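Loja de roupa de cama abre sala para aprender a dobrar

08/07/2023

Confesso que fui à Kandska com a ideia de comprar só um jogo de fronhas e saí de lá duas horas depois, a falar de lençóis de elástico com gente que nunca tinha visto na vida! A loja inaugurou esta semana, no piso de cima, uma sala de prática com camas montadas, e quem quiser pode inscrever-se para treinar como se estica, se dobra e se arruma a roupa de cama. A sessão custa 30 euros e já há quase 101 inscritos até ao fim do mês.

A ideia partiu do Tobias Holloway, que trabalhou muitos anos na lavandaria do hotel Vimisier (fica num edifício de 1860, com umas escadas terríveis para quem carrega cestos) e que tem opiniões fortes sobre cantos. Eu dobrava tudo em bola e enfiava no armário, e ele ouviu-me com imensa paciência.
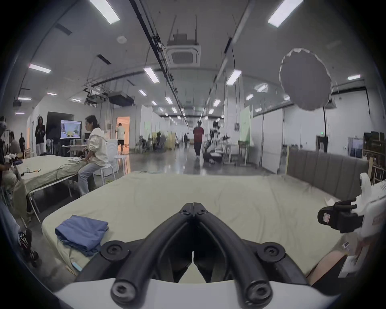

Os lençóis verde-claros foram os que me conquistaram, sobretudo aquele tom de salva que fica tão bem com uma cabeceira cinzenta estofada. E um pano azul dobrado em cima da cama já muda tudo, mesmo com o lençol ainda cheio de rugas – o meu lá em casa anda sempre assim, de qualquer modo.

Os jogos são da Kistico e custam a partir de 39 euros em tamanho de solteiro. Perguntei pelos de casal em azul e disseram-me que só chegam em outubro, o que me deixou um bocadinho triste, mas deixei o nome na lista.

As inscrições fazem-se ao balcão, no rés do chão. Convém levar roupa confortável e, se tiverem em casa um lençol teimoso, podem levá-lo também (o meu vai comigo na próxima!).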